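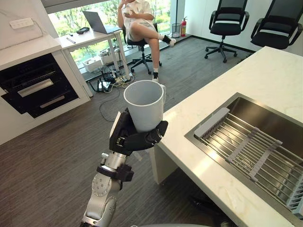
Nundo: the mug and sink set

Nundo is a small collection of kitchen cleanup clips, 434 in all, and most of them concern one cup that could have been put away in four seconds. The kitchen is white marble pattern on nearly every surface, with a steel sink, a gray rack laid in it and a socket strip on the wall.

What's in it

Each clip covers one errand: pick up the cup, carry it, set it somewhere. Clips run up to 39 seconds.

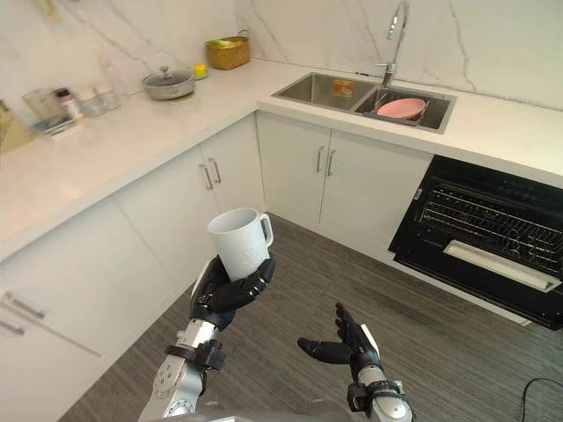
Labels were written by Jade Desjardins, who uses "mug" if she can see a handle and "cup" if she can't. Réjean Paquette used "beaker" for 30 clips before he was spoken to. Those are fixed in the December release, except in the notes column, where he stands by it.

The pink dish in the sink is labeled "bowl" or "plate" depending on the angle and who was labeling. We gave up and added "dish_pink". Please use that one.

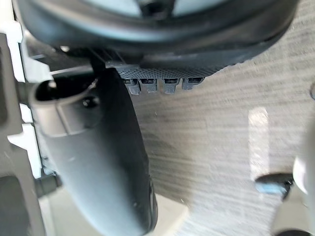

Close-up clips have the same labels as the wide ones but go in the folder called near. Don't train on near alone unless you enjoy gray. 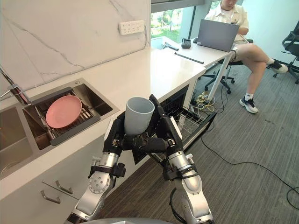

Known issues

Dishwasher state (open, closed, rack out) is missing from 50 clips. "Counter" means any white stone surface, including the stretch by the window that Jade insists is a desk. Split files from the older Marras layout still load, with a warning you can ignore.

Corrections go to Réjean. Keep them short.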